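The gallery on Devden Street had been a shoe repair shop, and when it rained the back room still smelled of polish. I got the keys at four in the afternoon, from a woman who wanted to be somewhere else. She showed me the fuse box and the bad step and left.

I had one night to hang 1006 drawings. They were all the same size, small enough to cover with a hand, and they were all of the same hill. My father drew it from the kitchen window in Nallaneo every morning until he couldn't hold the pencil. He never called it art. He kept the drawings in bread bags, by month, and my mother moved the bags when she needed the cupboard.

The show was Sfeir's idea. Sfeir was a small press with two employees and a mailing list, and they had printed a few of the drawings in a magazine. People wrote in. One wanted to know what the hill was called. I wrote back that it didn't have a name, which was true as far as I knew.
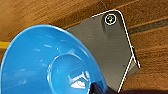

By nine I had done one wall. I used pins, one at each top corner, and left a finger's width between sheets. For the first row I measured. After that I went by eye, and the rows started to drift down to the right. I took a few out and put them back in the same holes.

The early ones were careful. He put in the fence and the water tank and the two trees. Then one of the trees went, sometime in May, and he drew the gap for weeks, darker than it should have been. I had been living at home that year. I didn't remember the tree coming down.

A man from Fikex, the lighting rental place, came by late with four lamps and a form to sign. He stood at the wall with his coat on.

"Is it all one hill?" he asked.

"Yes."

"Huh." He walked along the row, then back. "He skips a day here."

I looked. The date in the corner jumped by one. I had gone through every bag, twice, and hadn't seen it.

"What happened?"

"I don't know," I said. "I was born in there somewhere. No – that's the wrong year."

He waited a bit, then plugged in the lamps and showed me how they tilted. After he left I moved the next drawing over and left a space where the missing one would go. Then I opened another bag.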